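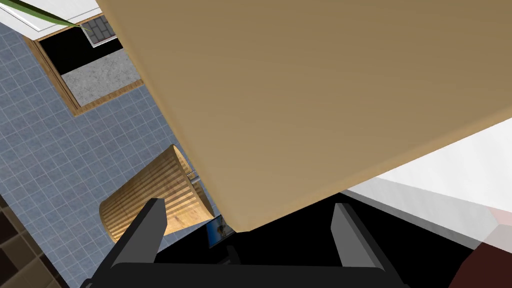
Wotix phone, battery after update

fleltuvlow
14 Aug 2022
Since the July update my Wotix loses 25 percent overnight. Does somebody have the same problem?

drendport_k
Mine is fine. I think your battery is old. How many charge cycles?

fleltuvlow
The menu shows 1,000. But before the update it was good, so I do not agree.

mobi25
I have the same loss. I turned off background sync and it became better.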